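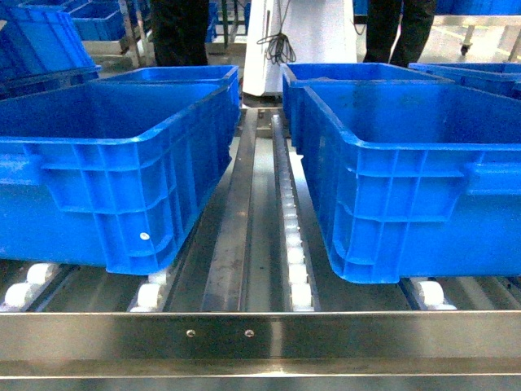

How do I pack kitchen things so they survive a move?

Pack plates on edge, wrap each piece on its own, fill every gap, and keep each load light enough to lift with one hand on either side. Most breakage comes from empty space inside the box, and that is the part you can control.

Last updated: December 7, 2022

The method below works for a move across town or a longer haul on a truck. It assumes an average kitchen with one set of everyday dishes, some glasses, pots, and the usual drawer of utensils. If you have a full china cabinet, the steps are the same but you should start a week earlier.

What you need

Plain packing paper, not newspaper. Newsprint rubs off on plates and you end up washing everything twice. One bundle is enough for a small kitchen. You also need packing tape, a thick marker, a few old towels, and small or medium containers. Large ones are for bedding and lampshades. Fill a large one with plates and you won't get it off the floor.

Cardboard and plastic both do the job. Cardboard is cheap and you can flatten it afterward. Plastic crates stack better and don't mind a rainy driveway, but you'll pay more up front or have to return them if they are rented. If you rent, check whether the return date falls before you will really be unpacked. Two weeks sounds long until you are in the middle of it.

Used cardboard is fine if the corners are still stiff. Press on one with your thumb. If it gives, keep that box for towels.

When to start

Go through the cabinets 21 days before the move and pull out anything you haven't used in a year. Give away the duplicates. Then pack in this order:

1. Holiday dishes, serving platters, and vases
2. Baking pans and small appliances you rarely use
3. Extra glasses and mugs
4. Pantry goods that will keep
5. Everyday plates, pots, and utensils

Leave the last group until the evening before. Hold back one pan, one knife, a cutting board, and a plate and fork for each person. Those travel in the car.

Preparing the box

Tape the bottom seam twice, then run one strip across it the other way. Crumple paper into loose balls and lay down three inches of it. Don't press it flat. A flat layer does very little when the box is set down hard.

For a plastic crate, skip the tape and use a folded towel as the first layer, with crumpled paper on top of it. The sides are hard, so put padding along them too.

Plates and bowls

Lay a stack of paper on the table. Put a plate in the center of the top sheets, pull one corner over it, then fold in the other corners. Wrap small plates in two sheets and dinner plates in three. When you have three or four wrapped, bundle them together in one more sheet and tape it closed.

Stand the bundle on its edge in the box, like records on a shelf. A plate lying flat carries the weight of everything on top of it. A plate on edge handles a bump much better. Bowls can be nested in twos with paper between them, and they also go on edge.

Pack the biggest plates first, then work up to salad plates and saucers. Put crumpled paper between the layers.

Glasses and mugs

Stuff the inside of each glass before you wrap the outside. For stemware, wrap a strip of paper around the stem until it is as thick as the bowl, and then roll the whole glass in two sheets. Stand glasses upright, rim down. Mugs can go rim down as well, with the handle wrapped in a twist of paper of its own.

Cardboard dividers help a lot. Liquor stores will often give you boxes with the dividers still in them if you ask on a delivery day. Check that the cells are deep enough before you carry home six of them.

Pots, pans, and lids

Nest pots from large to small with a sheet or two between them. Nonstick pans need a dish towel on the cooking surface, or they will scratch. Wrap glass lids like plates and stand them on edge. Cast iron goes at the bottom of a small box, and nothing breakable goes in with it.

Knives

Lay each knife on a few sheets of paper, roll it up, and tape the roll. Bundle the rolls with all the blades pointing the same way, wrap them in a towel, and tape that too. Write KNIVES on the bundle and again on the box. A knife block should be emptied and packed separately.

Closing and testing

Fill the top with crumpled paper until it sits slightly above the rim. Close the flaps and give the box a gentle shake. If you hear or feel anything shift, open it and add more paper. It should feel solid.

Then lift it. If you have to brace yourself, take something out. It's easier to do this now than on the stairs.

Labels

Write on two sides and the top - the room, the main contents, and FRAGILE if it applies. Labels only on the top vanish as soon as the boxes are stacked. Numbering helps if you want a list, but keep the list short. "Kitchen 9, everyday plates" is enough.

Loading

Kitchen boxes go on the floor of the truck or on top of other heavy, square loads. Keep the dishes away from the door, where things get dropped on them at the end. If there is a gap between stacks, push a cushion or a rolled blanket into it.

Unpacking

Line the shelves before you open anything. Start with the everyday plates and the pots, and unwrap over a table with a towel on it. Open every ball of paper before you throw it out. Teaspoons and small lids hide in there very easily.

Let glassware that rode in a cold truck come up to room temperature before you wash it in hot water. This matters most for a winter move. In February a few hours on the counter is a sensible wait.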